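Section 5: Setting up your Pirero home glucose monitor for cats and dogs

We love this little monitor. Checking your pet's blood sugar at home means fewer trips in the car, a calmer animal and numbers that reflect an ordinary day on the couch! Set aside a quiet half hour the first time through. After that the whole job will fit in while the kettle boils.

Before you start

1. Wash your hands in warm water and dry them well. Sugar on your fingers (fruit is the worst culprit) can push a reading up.

2. Lay out the meter, one test strip, a fresh lancet, a cotton ball and a treat your vet has approved.

3. Check the expiry month on the strip vial. If it says June and it's now July, open a new vial.

4. Turn the meter on and choose CAT or DOG with the side button. The species code must match your pet, as the two settings calculate the result differently.

Note: The meter remembers the last species used. In a household with both, check it every single time.

Settling your pet

5. Pick a spot your pet already likes. A favourite chair or the foot of the bed is perfect, and far better than a slippery counter.

6. Warm the outer edge of the ear between your finger and thumb for a minute or so. A sock filled with dry rice and gently warmed works beautifully too. Try it on your own wrist first.
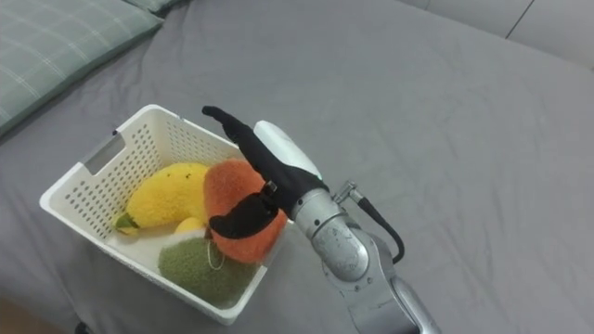
Su-bin Wang wrote to us that her old tabby wouldn't hold still for the ear at all, but was perfectly happy to have the outer paw pad done while he licked fish paste off a spoon. Good on you both! The paw pad is a fine second choice, so long as you wipe it clean and let it dry.

Taking the reading

7. Slide the strip into the meter, printed side up, and wait for the flashing drop.

8. Hold a folded cotton ball behind the ear, to protect your finger, and press the lancet quickly against the edge. Stay clear of the big vein down the middle.

9. Touch the tip of the strip to the drop of blood. It draws up what it needs by itself, so don't smear or dab.

10. Wait for the beep, then press the cotton ball on the spot until any bleeding stops. Treat time!

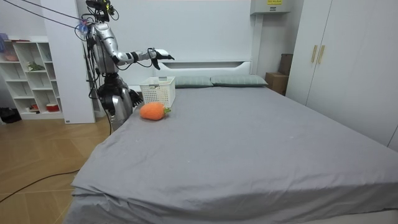 11. Write the result in your log along with the time, the last meal and the last insulin dose. The meter stores 185 readings, but it can't tell you that breakfast was late, and your vet will be delighted to have that detail.

Caution: Never change the insulin dose on the strength of a single reading. Call your clinic first.

Caution: If your pet is wobbly, weak, unusually sleepy or having a seizure, phone your vet or the nearest emergency clinic right away, whatever the meter says.

Error codes

E-2: Not enough blood. Start again with a new strip.

E-5: The meter is too cold or too hot. Leave it at room temperature, then repeat from step 7.

Used lancets go in a sharps container, never loose in the household garbage. Many clinics will take a full container and hand you an empty one.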